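Search Golovham Monthly Enter keywords Go

Last updated: January 2024

The slow return of the shared kitchen

When Rokeya Matubbar moved to Skustbridge, her apartment had two burners and no oven. She now cooks most of her dinners six streets away, at Flandine, a former bakery where members pay $24 a month for a key and a shelf.

Flandine opened with 15 members and now has more than 400. Most live alone or in small units nearby. They book the stoves in blocks of an hour and buy rice, oil and onions together.

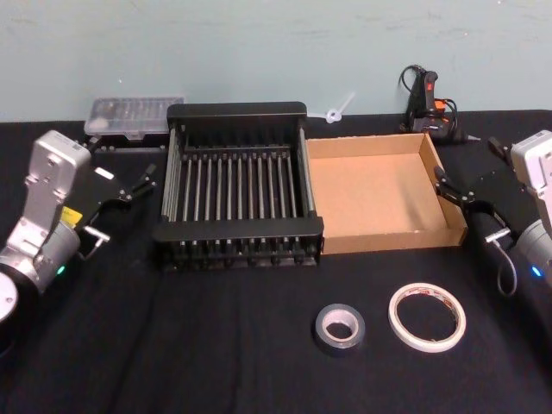

What happens when two people want the same stove? The earlier booking keeps it, and the other person gets first pick the next evening.

Food costs are part of the appeal. Matubbar says she throws out far less than she used to, mainly because a bag of onions gets split between several cooks. The evenings are long, though – she is seldom home before nine.

Washing up causes more friction than cooking does. House rules give each member until the end of a booking to wash, dry and put away. Plates left overnight go into a crate by the door. 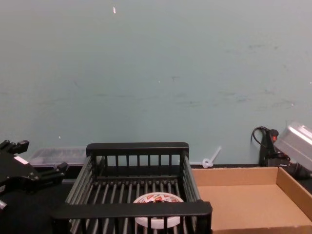
Alper Gündoğdu thinks the crate is too harsh and would like people to have until breakfast. He lost a good soup bowl that way and never got it back.

A second kitchen is due to open on Agbayani Street in February, with 6 stoves and a larger pantry.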